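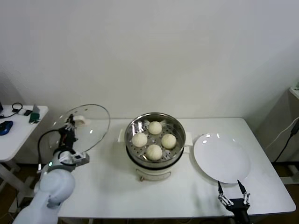
Last changed: November

By the Pastance Local Geography Writing Group

Chapter 2
Where a Town Does Its Shopping

If you grew up in a small town, you probably know more about this chapter already than you think you do. You know which shop has the good tomatoes, which one is open when the others have shut, and which one your grandmother refuses to set foot in because of something that happened over a leg of lamb before you were born. Geographers and economists have longer names for all of this, and we'll come to them, but the knowledge itself is ordinary and you should feel free to lean on it as you read.

In Chapter 1 we looked at how Pastance came to be where it is, on the river flat below the old rail siding, and how its streets filled in over the years. Now we turn to the business of feeding it. The town has 913 households at the last local survey, and every one of them has to get its flour, milk, onions and washing powder from somewhere. Most of that comes from one of two places: Raju, the family grocery on the main street, or Cerberg, the supermarket out beside the highway at Gindness. The drive from one town to the other is nearly 26 kilometres, and a surprising amount of what follows in this chapter comes down to that drive.

Let's begin with the idea of a catchment. A shop's catchment is the area its customers come from – much as a river's catchment is the land its water drains off. A corner store selling bread and newspapers may have a catchment only a few streets wide, as hardly anyone will travel far for a loaf they could buy closer to home. A furniture shop can draw people from a whole district, for the good reason that you buy a couch very seldom and don't mind giving up a Saturday to do it. Groceries sit somewhere in the middle, and that makes them interesting to study. People buy some of them every day and others once a month, and the same family may behave quite differently depending on which kind of shopping it has set out to do.

Shopkeepers in Pastance talk about the "big shop" and the "top-up", and we'll borrow both terms here. The big shop is the full trolley, planned ahead, often with a list stuck to the fridge beforehand. The top-up is the carton of milk on the way home, or the tin of coconut cream you were certain you had in the cupboard. When students at the high school kept shopping diaries for a term, they recorded 1,382 separate trips between them, and the top-ups far outnumbered the big shops. You may find the same if you ask around at home, although families with a long drive to town tend to fold the two together and keep a second freezer in the garage.

Now, it would be easy to suppose that the cheaper shop always wins the big shop, and the nearer one always wins the top-up. There is a fair bit of truth in that. But a price on a shelf is only part of what a trip costs. There is fuel, there is the time, and there is the bother of getting small children in and out of the car. Against those we have to set the wider range at a larger store, or the pleasure of running into a neighbour at a smaller one and staying to chat well past the point where the frozen peas were happy about it. Some of these things can be put into dollars quite neatly. Others can't, and you'll meet people in this chapter's case study who made perfectly sensible choices that a calculator would never have picked for them.

One more word before we start. You will see the term "threshold" used often, and it's worth getting comfortable with it early. The threshold is the smallest number of regular customers a shop needs to keep its doors open. A town can lose a butcher or a greengrocer without losing any people at all, if enough of those people change where they buy. Keep an eye out for this when you read about the bakery in Section 2.3.
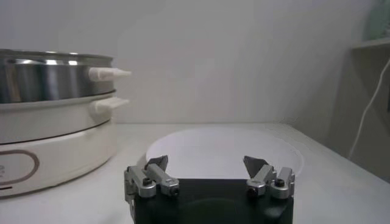

Before You Read On

Have a notebook handy, and spend a few minutes on these. There's no need to be tidy about it.

Write down every place your household bought food in the past week, including the petrol station if it sold you a pie. Beside each one, note how you got there and whether it was a big shop or a top-up.

Next, sketch a rough map with your home in the middle and the shops placed around it. Draw the lines thicker for the ones you visit most. Keep the sketch somewhere safe, as you'll need it again in Section 2.2, where we work out a catchment from the shop's side of the counter.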